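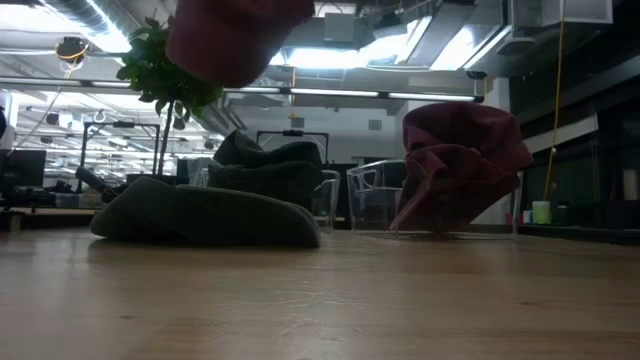
How do you look after a robot that folds laundry?

Hi! I have one of the best jobs in the world, and also one of the oddest. I look after a robot arm called Skinach. Skinach is learning to pick up cloth, and my job is to make sure it's ready to work every morning. People ask me if that means I wear a white coat. Nope. I wear sneakers and I carry a screwdriver.

Let me tell you what I do all day.

First, the wake-up

A robot arm can't just be switched on like a lamp. When the power comes on, Skinach has to find out where it is. Try this: close your eyes and touch your nose. You didn't miss, did you? Your body knows where your hand is without looking. A robot arm has little sensors in its joints that do the same thing. Skinach has 7 joints, so that's one more than you'd need to get most jobs done, and it makes the arm nice and bendy.

I watch each joint move a tiny bit, one after another, from the shoulder down to the wrist. I listen, too. A happy joint hums. A joint that needs help sort of grumbles (I don't know how else to say it!), and then I write it in the notebook and we find out what's wrong before anybody does any work.

Clean fingers

At the end of the arm is the gripper. That's the robot's hand, and ours has two fingers with rubber pads on them. Guess what cloth leaves behind? Fuzz! Tons of it. You know that gray stuff you peel off the filter in the dryer? The same stuff builds up on the pads, and then the cloth slides right out.

So I turn the power off, put my lock on the switch so it can't be turned back on while my hands are in there, and wipe the pads with a damp rag. If a pad is worn smooth I peel it off and stick on a new one. We get ours from a shop called Bensaid, in a bag of 10, and I'm always surprised how fast we go through a bag.

My worst morning ever was a pad morning. Skinach dropped every single cloth. I checked the motors. I checked the cables. I checked the computer and even blamed the computer, out loud. Then I looked at the fingers and one pad had been put on upside down, with the slippery side out. Guess who put it on? Yep. Me.

Why is cloth so hard?

You might think lifting something heavy is the tough part. For Skinach, a wooden block is easy. A block is the same shape today as it was yesterday. But drop a T-shirt on your bed ten times and you'll get ten different lumps. It can be flat, or in a heap, or hanging over the back of a chair with one sleeve tucked under.

That's why we practice with cloths in all sorts of rumpled shapes. Some lie on the table and some go over a stand, and dark red and dark green are two of the colors we use. We like see-through plastic for the holders, and those need looking after as well. Fingerprints show up like crazy! I polish them with a soft rag and never with paper towels - paper towels scratch.

Teaching the cameras

Robots that use cameras need to know exactly where each camera is. If somebody bumps one even a little, the robot thinks the cloth is in one place when it's really next door to it, and it grabs a big handful of air.

To fix that I hold up a board with black and white squares on it, like a checkerboard. I tilt it left, I tilt it right, I move it closer, and the computer takes a picture each time. After 14 pictures it can work out where the camera is. My arms get tired, but I kind of like it. The program that does the math is called Hokari, and it plays a little chime when it's done.

Try it at home

You can be the gripper! Grab a dish towel and use just your thumb and one finger, on one hand only. Now:

Pick the towel up by a corner.
Lay it over the back of a chair.
Take it off again and put it down flat, with no wrinkles.

Tricky, huh? Now put a sock over that hand and do it again. That's a bit like having worn-out pads.

Words to know

Joint: a place where the arm bends or turns.
Gripper: the robot's hand.
Calibrate: to check a machine and set it right, like I do with the checkerboard.

In July I get to set up a second arm, named Tunotside, and I'll write about how we bolt it down. Bring your questions!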